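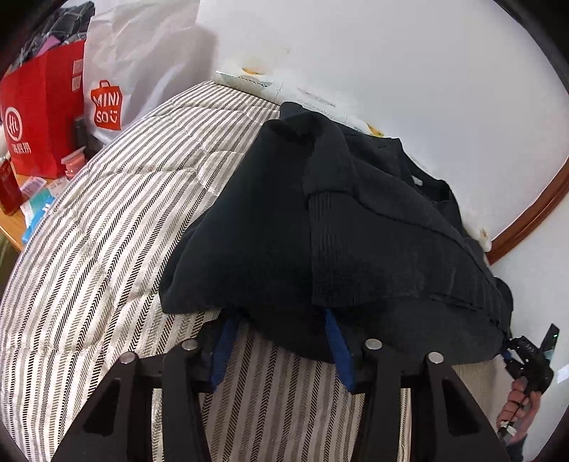
Navy sweater, one of the last of the night.

So that's where my evenings have been going! A few of you asked in the comments why I went quiet in September, and the answer is laundry. Very slow laundry, one piece at a time, with a gripper in each hand, for a folding project at Sorkgate that I signed up for after Ilona Csonka mentioned it over lunch and made it sound like a nice way to catch up on podcasts.

(I have caught up on zero podcasts. You can't really listen to anything when you're trying to find the shoulder of a sweater with two rubber fingers.)

The deal is simple enough. I pick up the grippers, start a take, do something useful to a piece of clothing, put it down, stop the take. The cameras on the grippers record what they see and the software works out how they moved, and all of it goes into the pile that the model learns from. The target for my share was 1,146 takes. When I first saw that number I figured I'd be through it in a couple of weekends, which tells you how little I knew.

My first batch was bad. I had 221 takes in it and Hideaki Kobori, who goes through everybody's uploads, sent back 90 of them with notes. Most of the notes said the same thing: too fast at the grab. I fold clothes the way I've always folded them, flick, tuck, done, and with my bare hands that works great. With the grippers I was closing on the fabric while I was still moving, and half the time you couldn't tell from the recording where the pinch had started. He wants a little hover first, then close, then lift. Once I got that into my head my wrists calmed down too.

The other note was that my clothes were too neat. I'd been smoothing every shirt out before each take, like company was coming. Real beds don't look like that and mine certainly doesn't, so now I drop the thing, let it land however it lands, and start from there. A heap is fine. A heap with a sleeve trapped underneath is even better, says Hideaki, and he'd like more of those please.

Knits are the hardest for me, by a lot. T-shirts are easy, jeans are heavy but they stay where you put them. A sweater stretches. You lift it by the bottom edge and the bottom edge comes up and the rest of it just sort of thinks about it. If I grab only one layer, the front peels off the back and I've got a tent. I've started going in a bit deeper with both fingers so I get the front and back together, and I look for the neck label before I begin so I know which way up the thing is. Ribbed parts are nice to hold, by the way. If there's a cuff within reach I'll go for the cuff every time.

My bedspread was a worry because it's all stripes, cream and then herringbone, and I asked if I should swap it for something plain. Sándor Fekete said to leave it, they have plenty of plain tables already and he'd love some busy bedding. Same answer about the desk behind it, which is covered in packets and shopping bags I keep meaning to deal with. So I have been officially told not to tidy my room. I may print that email out and hang it up.

Practical stuff, for the two people who wrote that they're starting soon: keep takes short. I do 8 in a row and then sit down, or my thumbs go. Say the garment name out loud at the start if your setup records sound, it saves so much typing later. And if you fumble, keep going and finish the fold! I was throwing my fumbles away at first, and Sándor was a bit sad when he found out, because a dropped sleeve and the second try at it are both things he wants in there.

I still have the scarves to do, and a bathrobe I've been avoiding. If anyone has a trick for picking up a scarf by the middle without it sliding off both sides, please leave it in the comments, I'm starting on those tomorrow after dinner.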